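Posted in: Help & FAQs, Repairs, Desktop Computers

Frequently asked questions about desktop repair at Inlow Computer Service

Do I need an appointment?
No. You can drop off a desktop any time we are open. Mondays are busy, and you may wait in line before 11 a.m. If you want to talk through a problem at length, call ahead and we will set a time.

What should I bring?
Bring the tower and its power cord. Leave the monitor, keyboard and mouse at home unless one of them is part of the problem. If the computer has a password, we will ask for it at the desk or set up a temporary one with you.

How much does it cost to have it looked at?
The bench fee is $13 for a desktop. You pay it at drop-off and it comes off the bill if you go ahead with the repair. If you decide against the repair, the fee covers our time and you owe nothing else.

Will you call before doing any work?
Yes. You get a written estimate by email or text, and we don't order parts until you say yes. If we find a second problem after the case is open, we stop and ask again.

How long does a repair take?
Most estimates go out within 2 working days. After that it depends on parts. Memory, drives and power supplies are usually on the shelf. Motherboards for older name-brand towers have to be ordered, and we will tell you the expected arrival before you approve anything.

Will I lose my files?
Most hardware repairs don't touch your files, but drives can fail at any time. Please back up before you come in if the computer still starts. We can make a copy for you as a separate service, and the price depends on how much you have stored.

My computer shuts off by itself. Is that the power supply?
It might be. Dust in the cooler, a failing fan, a bad outlet or old thermal paste can all do the same thing. Try a different wall outlet first, without a power strip. If it still shuts off, write down what you were doing at the time and bring the note in with the computer.

Can I buy my own parts and have you install them?
Yes. We charge for labor only. Check the fit before you buy, especially the length of a graphics card and the type of memory. We don't warranty parts bought elsewhere.

Where do I drop off?
The main counter is at 549 Grutham Road. We also take drop-offs at the Nangate store, 252 Station Street, but all bench work is done at Grutham Road, so allow an extra day.

What happens if I don't pick it up?
We send two reminders. After that we charge storage by the week, and the rate is printed on your ticket.

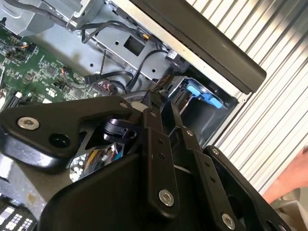

R. Obeidat
Service Desk Manager, Inlow Computer Service

If your question isn't covered, call the Grutham Road counter and have your ticket number ready.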